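Section 7: Running the Jar Demonstration for Visitors
Umuretti Demonstration Kit, Visitor Day Guide. Revised December 8, 2019.

The jar routine is what most visitors to the Braltstead open day will remember, possibly because it comes just before lunch. Allow one demonstrator at the table, and one person to talk while the demonstrator concentrates. Fasil Jemal has done both at once and does not recommend it.

Before the doors open

1. Set the grey tray in the middle of the table, knobs towards the demonstrator.
2. Check that both jars have their lids on. Then check again. The carpet at Braltstead has a long memory.
3. Stand the jars on the tray with a gap between them wide enough for an open gripper.
4. Lead both gripper cables down the front of the table, clear of your knees.

Note: The spare lids are in drawer 131, under the adaptor nobody will admit to ordering.

Starting positions and first lift

5. Take one gripper in each hand and hold them in front of the tray, jaws facing each other.
6. Open the jaws fully over bare tabletop before going near any glassware, jars or guests.
7. Close one gripper on a jar and bring it clear of the tray. Keep the other gripper low and still. It will want to help.
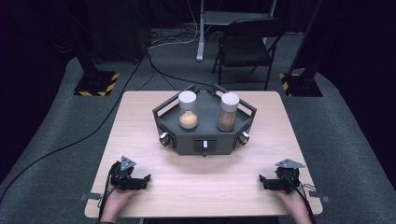
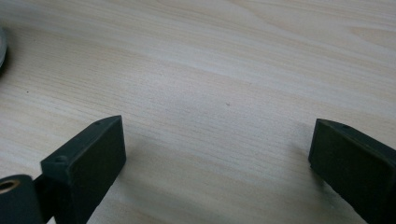
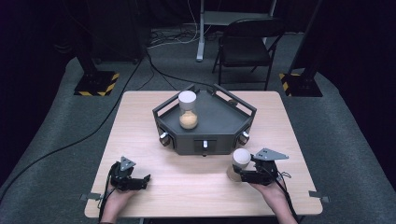
Fig. 7-2. Grippers at the demonstration table. The last view has one jar held in the right gripper.

8. Return the jar to the tray and open the jaws before you move away. Doing these in the other order is popular with beginners.

CAUTION: Visitors must stay outside the taped stand bases. If a visitor asks to have a go, finish the lift first, then hand over one gripper only.

If the talk overruns

Skip to step 8 and go on to the Jayasinghe sorting routine (Section 8). The Brollel party in January is booked for 200 people, so no group gets a second turn, however nicely it asks. Log any dropped jars on form 2032 – the box is small, but you may continue overleaf.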